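Jevell Drinking Cocoa, Natural and Dark

Unsweetened cocoa powder for mugs, pans and cake batter
Sold by the tin or by the refill bag

If you grew up on the sweet kind of cocoa that comes in a paper packet with tiny hard marshmallows, we have nothing bad to say about it, and there is probably a box in the back of our own cupboard right now. Jevell is a different sort of drink. There's no sugar in it, no milk powder, no flavoring and nothing to keep it from clumping, so the first time you open a tin you may find a few soft lumps near the top. Press them with the back of a spoon and carry on.

We started blending Jevell for our own shop counter, where people would come in out of the cold asking for "something chocolate, but not too sweet," and we never had quite the right answer for them. The beans come to us through Tamiru, a small importer we have bought from since the beginning, and they are roasted and pressed for us at the Worley mill. What's left once most of the cocoa butter has been pressed out is a firm, dry cake, and that cake is ground very fine and sifted before it gets anywhere near a tin. We leave a bit more of the butter in than many baking cocoas do, and you'll notice it mostly in the way the drink feels toward the bottom of the mug.

There are two kinds. Natural is the lighter one, reddish brown in the spoon, a little sharp and fruity, and it's the one to reach for if your cake recipe calls for baking soda. Dark has been treated with a mild alkali (you'll see this called Dutch process in older cookbooks), so it is mellower and deeper in color and stirs into warm milk with less fuss. Plenty of our regulars keep both going at once, Natural for Saturday-style baking projects and Dark for bedtime, though we know one household where it is strictly the other way around and they won't hear a word about it! 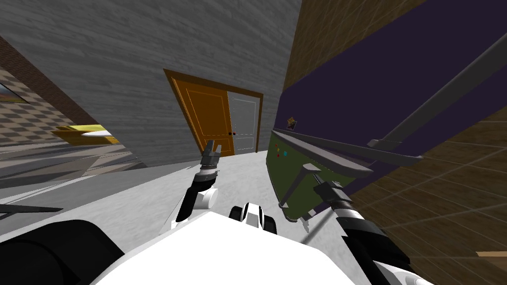 The tins are the same size for both kinds, with a press-on lid that you can pry up with the handle of a teaspoon. We went back and forth for ages about the labels, and what we landed on was plain color: a good cheerful orange for Natural and white for Dark, much like the two doors side by side there, orange on the left and white on the right. It's also how we stack them in the shop, in that same order, and it makes life easier when you are reaching up to a high shelf without your glasses on. Refill bags carry the matching color in a stripe along the top seam. They aren't meant for long storage once they've been cut open, so do tip the whole bag into a tin with a lid.

How to make a mug

Put two rounded teaspoons of cocoa in the bottom of your mug with as much sugar as you like (start with two teaspoons and see how you feel). Add a splash of cold milk and work it into a smooth, glossy paste. This takes a minute, and it's worth the minute. Heat the rest of the milk until it steams, pour it on slowly while stirring, and drink it while it's hot. A small pinch of salt is very nice in Dark. Oat milk works well. With water alone, use a little more cocoa and expect something thinner and more bitter, which a few of us prefer in the mornings.

On nutrition

We get asked about this a lot. Cocoa powder does contain fiber, some minerals and a modest amount of caffeine, and the nutrition panel for each kind is printed on the back of the tin. Past that we would rather not make promises about what a hot drink will do for anybody. If you are watching your caffeine or have been told to be careful with certain foods, please ask your doctor or pharmacist.

Allergies

There are no nuts, milk, soy or wheat in the recipe. The Worley mill does handle nuts on a separate line, and the label says so.

Storage

Keep it cool and dry, away from the stove and away from your coffee and spices, as cocoa picks up smells easily. The fridge is too damp for it.

Details

Item 116: Natural, orange label
Item 133: Dark, white label
Ingredients, Natural: cocoa powder
Ingredients, Dark: cocoa powder processed with alkali
Batch size: over 3000 tins, both kinds together
Blended and packed at: Skendale

Both kinds are in stock as of 24 Sep 2020. The next batch is due in October, and it usually reaches the shop a few days before it appears on this page, so if you see "sold out" next to the one you want, write to us and we will happily put a tin aside with your name on it.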